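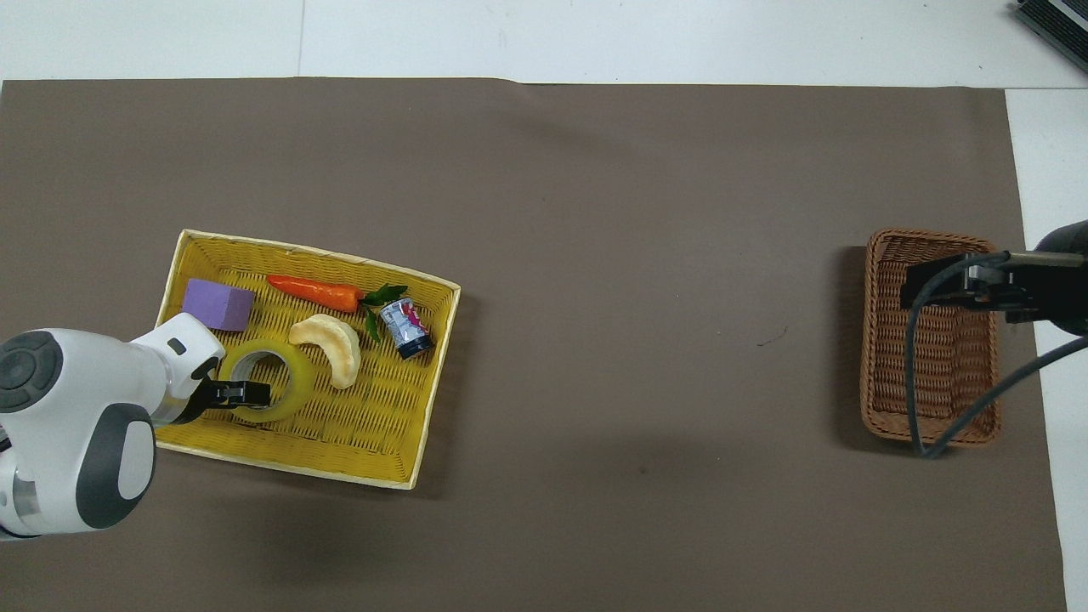 Aug 31, 2019

Last day of August and I have spent most of it on the floor or bent over the white table, sorting out what I have been calling the play stuff, although half of it was never meant to be played with. My back is killing me. I'm having a cup of tea and a slice of toast and writing this before I lose the will.

So, the woven tray. I love that tray! It's yellow with a creamy rim and it was meant for bread rolls when I bought it at the Wekasside market (I went in for a doormat, came out with a tray and no doormat). I've had rolls in it exactly once. Since then it has been the place where things go when I can't decide where they live, and today's haul was the toy carrot, the purple foam cube, the banana bit, a squashed can and the roll of packing tape. What a family.

The carrot stays. It's such a cheerful orange and the leaves haven't come off, which I can't say for anything else out of the old food set. There used to be a plastic cauliflower as well and I am still cross about the cauliflower. The banana piece I went back and forth on – it's so pale that from the doorway I took it for a crust somebody had left – but it can go in with the carrot for now.

The foam cube, no idea. I had a whole bag of those once, from the Sastry catalogue, and they were good for stacking and even better for throwing because they never broke a lamp. One on its own is a bit sad. I might use it for pins.

The can is recycling, obviously. Crushed flat-ish, silver with a bit of red, white and blue on it, and I put it in the tray meaning to carry it to the kitchen and then didn't, for how long I would rather not say.

And the tape! I have been hunting for clear tape since Thingummy's parcel came back and I very nearly ordered another roll from Nemov this morning. They only do it in big boxes now and the postage was 900 for the lot in whatever money that site uses, so I'm glad I dithered. It's gone a bit yellow but it will do for cardboard. It can live in the hall drawer with the string and the good scissors.

The brown paper worked nicely as a cover, by the way. I pulled off a big sheet and spread it nearly to the edges of the table, and it has only a few scuffs and one little squiggle on it, so I've decided to keep it for wrapping. I shall be very smug about that in December.

Still to do: the shelf behind the door, the jigsaw with (supposedly) 1,000 pieces, and the tin of buttons. I'm leaving the jigsaw until it rains. Toast has gone cold. More tea, then the can out to the bin.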